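About Prarkia

Home | Services | Rates | Classes | About us | Contact

Who we are

Prarkia is a home tidying company based in Cabrera. We work in apartments and houses, and we specialize in small things. By that we mean what ends up in kitchen drawers, bathroom cabinets, nightstands, toy bins, purses and the shelf over the washer. We don't build closets and we don't sell furniture. We come to your home, take everything out of one small area, sort it with you, and put back what you want to keep.

The company took its first paid job on May 19, 2019. That job was one kitchen drawer and the cabinet under one sink. It took most of an afternoon, and the drawer was the slow part. We now have a staff of 4 and a van, and we have kept the same basic way of working.

What we do

Most visits cover one of these:

Cleaning supplies: rags, sponges, dishcloths, bottles, refills
Bathroom and medicine cabinets
Children's rooms, small toys only
Junk drawers and desk drawers
Linen shelves, towels and washcloths
Packing small items before a move

We are often asked about garages. We will do shelves in a garage, but not the floor. Lawn equipment, paint and car parts are outside what we do, and the Skivel hauling company two doors down from our office takes that kind of work. We don't get a fee for sending people there.

How a visit goes

You pick the area when you book. One or two of us arrive with trays, a roll of labels, paper bags and a box for donations. The first step is to empty the drawer or shelf completely. We don't sort inside the drawer. Things go onto a large, flat place where they can be seen all at once, and in most homes that place is the bed. A dining table works too, but it is usually covered with something else, and then we would have to tidy the table first.

If we use the bed, we ask that it be made. A quilt or a bedspread with a firm surface is best. If you would like us to put down one of our own cotton sheets, tell us when you book and we'll bring one. Anything sticky or leaking goes straight to the sink.

Then we use trays. We like them shallow. A deep box turns into another junk drawer within a month, and you can't see the bottom. With a shallow tray, one layer is all that fits, and you can tell without lifting anything whether the thing you want is there. Ours are plain plastic and come in three sizes. If you already have trays you like, we use yours.

Soft things go first because they take up the most room. Cloths are sorted by kind: dusting, dishes, floors, faces. Fuzzy microfiber cloths are kept apart from flat cotton ones, and each is folded in thirds so that it can stand on edge. After the cloths come sponges, then packets and cards, then bottles and jars. Toys are last, and they nearly always leave the room in a separate bin. Single items with no group, such as a roll of tape, get a small tray of their own. We allow one of those per room.

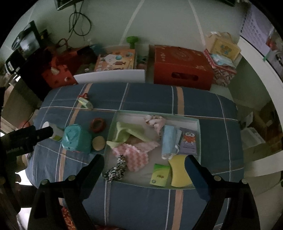
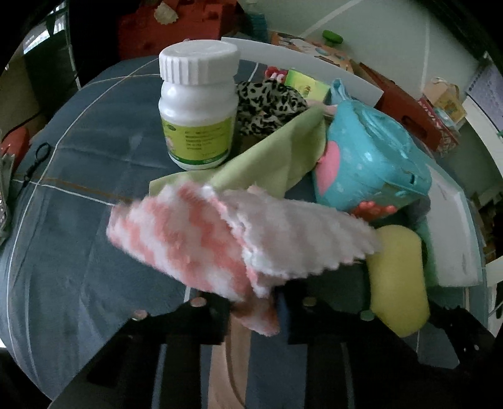

Cloths, a yellow sponge and a white bottle, with other small things, out on a blue cover.

One customer wrote to us in August to disagree with the part about cloths. She had tried folding them in thirds and standing them on edge, and within a week her family had pulled them all over and was stuffing them back in. What worked in her house was one open bin for every kind of rag, clean ones only, no folding, and she thought we should stop telling people that rags need a system. She did say the one-layer rule for trays had held up, and that she had quit buying sponges for a good while after seeing how many she already had.

We think she has a point. We still fold during a visit, and we will still show you how, but we now ask first whether anyone in the house is going to keep it up. If the answer is no, we set up the open bin. It has become a fairly common choice, especially in homes with small children.

What we don't do

We don't throw anything out without asking. Every item gets a yes from you before it goes in the trash bag or the donation box, and you can take things back out of either one until we leave. We don't read mail or open notebooks. We will check the date on a bottle or a packet if you want us to, and we will read it out to you, but we can't advise you on medicine or supplements. Please take those questions to a pharmacist.

We also don't take before-and-after pictures of your rooms for advertising.

Our trays and labels

The trays we bring are sold under the name Statach. We had them made after several years of using cookie sheets and drawer dividers that didn't quite fit anything. The first order was 300 trays, in the medium size only. The second was 600, in all three sizes. You don't have to buy them. If you do, we leave the ones we used on your visit and add them to the bill, and any you don't want go back in the van.

Labels are paper and come off with warm water. We write them by hand, in capitals, and we use the word your household uses. If everyone in your home says "dish rag," we don't write "kitchen textile."

Classes

Twice a month we teach a short class at our office. It runs for two hours and is limited to 20 people. Bring one drawer's worth of things in a bag. You will sort it at a table, using our trays, and take it home in order. People ask if they can bring a child, and the answer is yes, as long as the child has a bag too.

We used to hold a longer class over a full day. Attendance dropped off sharply after lunch and we ended it. The handout from that class is still available at the front desk, and it covers a few things the short one skips, including how to divide a shelf between two people who share a bathroom.

Where we work

We cover Cabrera and the towns next to it. For apartments above the third floor with no elevator, please let us know ahead of time so we can pack the trays in smaller bags. We need a place to park the van within a short walk. Pets are fine. Cats tend to get on the bed in the middle of the sorting, and if yours is likely to, it helps to have a door that closes.

Booking

A visit is a half day or a full day. Half days start in the morning or right after lunch. One drawer and one cabinet fit comfortably in a half day. A child's room with a lot of small toys should be booked as a full day. You can change the area you picked up until we begin emptying it.

If you aren't sure which to choose, send us a short note through the Contact page saying what room it is and what is mostly in there. We answer in the order the notes come in, usually by the next working day. Rates are on the Rates page and include travel within our area, labels, bags, and taking the donation box away when we go.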